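So findest du deine Nummer in der Ergebnisliste

Die Prüfung liegt hinter dir, und jetzt heißt es warten – ich weiß noch gut, wie lang einem diese Wochen werden können! Damit du am Tag der Veröffentlichung nicht hektisch durch endlose Tabellen scrollst, gehen wir hier in aller Ruhe durch, wie du an dein Ergebnis der Laborfachprüfung in Okport kommst.

Leg dir zuerst den Zulassungsbescheid bereit. Oben rechts steht deine Prüfungsnummer, und nur mit ihr kommst du weiter, denn Namen werden in der Liste seit ein paar Jahren nicht mehr abgedruckt.
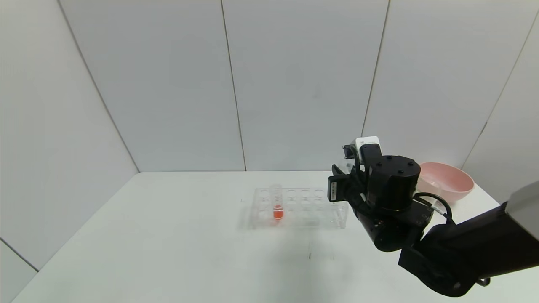 Prüflingsheft, Ausgabe 2, Seite 19

Die Liste geht an einem Montag um 12 Uhr online, und zwar im Portal Flumum unter dem Menüpunkt »Bekanntmachungen«. In der ersten Stunde ist die Seite oft quälend langsam (bei fast 2000 Prüflingen wollen eben alle gleichzeitig hinein). Also lieber erst einen Tee kochen und es dann noch einmal versuchen.

Öffne die Datei und tippe deine Nummer in die Suche ein, ohne Leerzeichen und ohne den Schrägstrich am Ende. Über diesen Schrägstrich stolpern jedes Jahr erstaunlich viele, und dann ist der Schreck natürlich groß. Taucht die Nummer auf, hast du bestanden – herzlichen Glückwunsch!

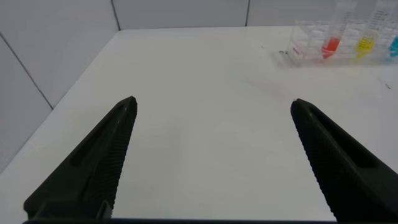 Taucht sie nicht auf, dann schau bitte noch in den Anhang. Dort stehen die Nummern, bei denen Unterlagen fehlen, und das lässt sich meistens mit einem kurzen Schreiben an die Prüfungsstelle in der Deltska klären. Die genauen Punktzahlen kommen später per Post, für Bestandene wie für alle anderen.

Wer wiederholen möchte, meldet sich über dasselbe Portal an. Deine alte Nummer gilt dafür nicht mehr, du bekommst mit der neuen Zulassung auch eine neue.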